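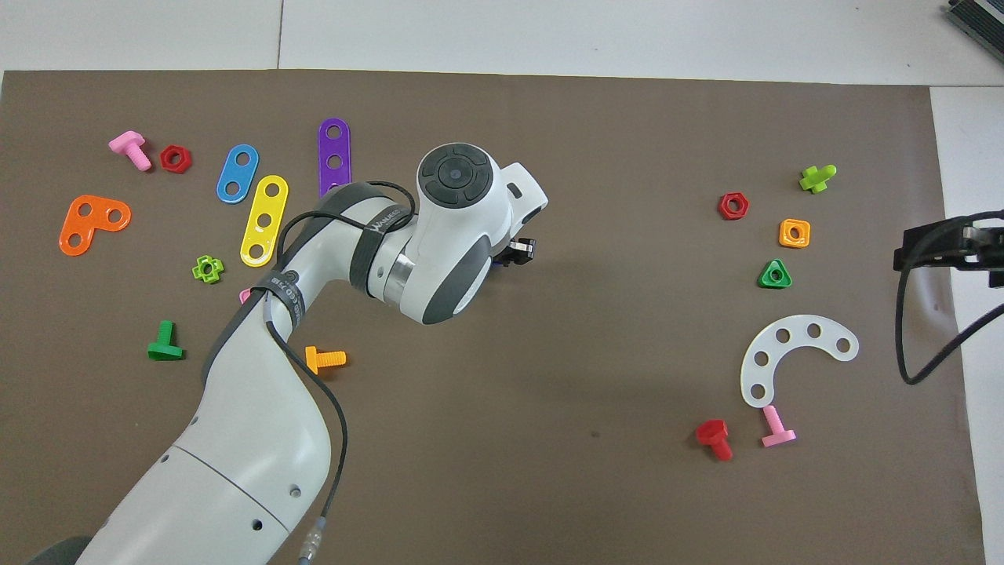 Bolts, nuts and strips with holes on a work mat.

Call for Participants: The Jorkon Study of Construction Play
Harkcombe Institute for Play and Learning, Munel Campus
Posted January 16, 2021

The Harkcombe Institute for Play and Learning invites adults and children to take part in a study of large plastic construction pieces: bolts, nuts, strips and angled plates of the kind found in many preschools, waiting rooms and family homes. The study looks at how people of different ages sort such pieces, join them, take them apart and put them away again.

Applications are open to individual adults and to pairs made up of one adult and one child. Experience with construction toys is not required, and the Institute would particularly like to hear from adults who have not handled a toy of this type in many years.

Background

Construction sets with oversized hardware have been part of early childhood classrooms for a long time, but there is little agreement among teachers on how they should be presented. Some classrooms keep everything in one bin. Others sort by color, so that a red nut and a red strip share a tray. A smaller group sorts by shape, with bolts in one place and nuts in another, whatever their color. Each arrangement affects how long a child spends looking for a part, and what the child decides to build once it is found.

An earlier round of this work, completed in October, gathered written responses from 167 teachers and parents. Many of them described the same difficulty: the pieces are easy to enjoy and hard to put away. Respondents also disagreed on whether young builders should be shown a finished model before they start. The present study follows up on both points with practical sessions at a table.

What participants will do

Each participant or pair will attend 3 sessions, scheduled at least one week apart. A session lasts no longer than 90 minutes, including breaks.

Session one: sorting. Participants are given a mixed set of pieces spread over a mat and a number of open trays. They are asked to sort the pieces in any way that seems sensible to them, then to sort them again in a different way. Staff will not suggest categories. A short conversation follows, in which participants explain the choices they made and point out any piece they found hard to place. Angled plates and the less common nut shapes tend to prompt the most discussion.

Session two: building. Participants complete several short building tasks. The first asks for two strips joined by a bolt and nut so that they can still turn. Later tasks use L-shaped plates and longer runs of strips, and the last has no set result at all. Written cards with line drawings are supplied for the set tasks. Participants may ignore the drawings if they prefer another method, provided the finished piece holds together when lifted from the mat.

Session three: taking apart and putting away. Participants are given assembled models and asked to return every piece to storage. Two storage systems will be tried, one using shallow trays and one using lidded boxes. At the end of the session, participants fill out a printed questionnaire on the ease and comfort of each.

In pair sessions, the adult and child work at the same table. The adult may answer the child's questions and offer help in the ordinary way. Adults are asked not to complete a task on the child's behalf.

Who may apply

Adult participants must be 18 years of age or older and able to attend all sessions in person. Child participants must be 5 years of age or older on the day of the first session and must be accompanied throughout by a parent or legal guardian.

Applicants should be able to sit or stand at a table for periods of up to 30 minutes. Tables of more than one height are available, as are chairs with arms. Left-handed participants are encouraged to apply – earlier sessions drew too few of them for useful comparison.

Applicants with reduced grip strength, arthritis or limited movement in one hand are welcome. The study includes questions on how firmly a nut should turn on its bolt, and the views of people who find small turning movements tiring are of real value to it. Any adjustment needed should be noted on the application form so that it can be arranged before the first visit.

Color vision differences are not a reason to be turned away. Please mention them on the form. The sorting tasks can be carried out by shape, and staff will record that color was not used as a guide.

Persons currently employed in the design or sale of toys are not eligible for this round.

Materials

All pieces are provided by the Institute. Participants should not bring pieces from home, as sets from different makers do not always fit one another and stray parts are difficult to trace once they have been mixed in. Children may bring one small comfort item, which can stay on a chair or shelf near the table.

The pieces are made of plastic and come in a range of bright colors. Those with a known sensitivity to plastics or to mild, unscented cleaning products should contact the study office before applying. Pieces, trays and mats are cleaned between visits.

Location and schedule

Sessions take place in the Dumitrescu Room, on the ground floor of the Munel Campus. The entrance is level with the parking lot, and an accessible restroom is located directly across the hallway. A waiting area with seating for other family members is provided next to the main desk. Siblings who are not taking part may use the waiting area if a second adult is present. The Institute is unable to offer child care.

Appointments are available on weekday mornings, weekday late afternoons and some weekends. Late afternoon places are limited and will be offered first to pairs with school-age children. Participants who need to change an appointment are asked to give two working days' notice. A missed session can be rescheduled once.

Face coverings are required inside the building for adults, and for children in line with current state guidance. Only one participant or pair will be scheduled at a table at any time. Anyone who feels unwell on the day of a visit should stay home and call the study office to arrange a new appointment, which will not count as a missed session.

Payment

Individual adults and pairs who complete every session will receive $300, paid by check or prepaid card within four weeks of the final visit. The payment is made per application, so an adult and child attending together receive one payment between them. Participants who withdraw early will be paid in proportion to the number of sessions attended. Parking at the Munel Campus is free with a pass issued at the main desk. Bus fares will be refunded on presentation of a ticket or receipt.

Each child will also receive a certificate and a printed set of the building cards.

Consent and privacy

Participation is voluntary. Adult participants will be asked to sign a consent form at the start of the first session, and parents or guardians will sign on behalf of children. Children will also be asked, in plain words, whether they wish to take part. A child who does not wish to begin, or who wishes to stop, may do so at any point.

Sessions are recorded on video for the purpose of later study. Recordings are stored under a participant number and are available only to members of the study staff. Still pictures showing a participant's face will not be published or shown at meetings without separate written permission. Refusing that permission has no effect on eligibility or payment.

Participants may ask for their recordings to be deleted up to 60 days after the final session. After that date, written results will already have been combined with those of other participants and cannot be separated.

How to apply

Application forms may be picked up at the main desk of the Munel Campus or requested by mail from the study office. The form asks for the following:

Name and contact details of the adult applicant
Age of the child, for pair applications
Preferred hand for everyday tasks, for each person attending
Days and times when visits are possible
Adjustments or support needed
A few lines on any construction toys currently used at home, at school or at work (optional)

Completed forms should be returned by mail or placed in the drop box beside the main desk, marked "Jorkon Study." Applications are reviewed in the order in which they arrive. Applicants will be told by telephone or letter whether a place is available, normally within ten working days. Those who cannot be offered a place may ask to be kept on the contact list for later rounds.

Teachers who wish to share this notice with families may make copies of it. The notice should be copied in full, including the sections on payment and consent.

Questions about the study may be put to the study office in writing or in person at the main desk during regular opening hours. Staff can show the consent form and a sample set of pieces to anyone who would like to see them before applying.

Harkcombe Institute for Play and Learning
Jorkon Study Office, Munel Campus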